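Looking After a Two-Arm Sorting Bench: Tips From the Tratcombe Workshop

Our bench has two arms hung over a long table, and most days they pick up stretchy bands and put them in baskets.
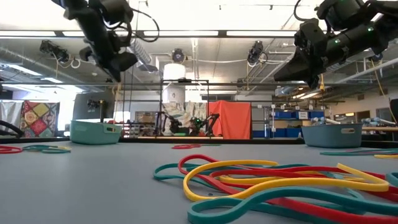 The arms get all the attention and need the least of it. What goes wrong is nearly always the table, the cables or the fingertips, and you can fix most of it with things from under the kitchen sink.

Wipe down before you power up
Flat rubber bands shed a fine powder, and they pick up every other kind of dust in the building. Use a damp microfibre cloth and one drop of dish soap, then a dry cloth. Skip the spray polish. Cristian Usuga once gave the table a lovely lemon shine and we spent the afternoon watching bands skate away from the grippers like curling stones.

Clean the fingers
Isopropyl on a lint-free rag, both inside faces, until the rag comes away the same colour it went on. Do the tips as well. Leave the solvent to flash off before you close them. If the pads have gone glassy, a few light strokes with a grey scouring pad will bring the grip back. If they've gone glassy twice in a month, order new pads and stop kidding yourself.

Cable loops
A hanging arm needs some slack in its cable, and there is a great deal of opinion at our place about how much. My rule: move the arm by hand to its furthest reach in each direction, with the power off, and look at the loop each time. It should never pull straight and never droop low enough to be grabbed by the other gripper. Hook-and-loop straps are better than zip ties. Zip ties are fine too, right up until you have to cut one beside a 385-dollar cable.

Bolts
Hanging arms work their mounting bolts loose in a way that bench-mounted ones don't seem to. We put a stripe of paint marker across each bolt head and onto the bracket. When the stripe no longer lines up, you have your answer. Check every 300 hours, and after anyone says "it only bumped it a little."

Support the arm first
Before you loosen anything above the table, get a second person to hold the arm. Przemysław Walczak has strong feelings about this and a scar on his thumb. Kill the power at the wall and put the plug in your pocket.

Baskets
Cheap plastic ones are the right choice. They flex when they get clipped, and a new one costs less than lunch. Mark their corners on the table in pencil, or stick a small square of felt under each corner so they stay put. Nuala Flanagan tried double-sided tape, and parts of that tape are with us still.

Bands
Toss them when they crack or go tacky. Store the spares in a lidded tub out of the sun, with a pinch of cornstarch if they're clinging together. Shake them well afterwards or you'll be back at the first tip.

Keep a notebook
Paper, on a string, beside the off switch. Ours goes back to October and the most useful entry in it reads "squeak, left one, elbow, gone again." It came back, and we knew where to look.

Spare pads and straps are in the drawer marked Godside. The drawer marked Ticona is also full of straps, but those are the bad ones.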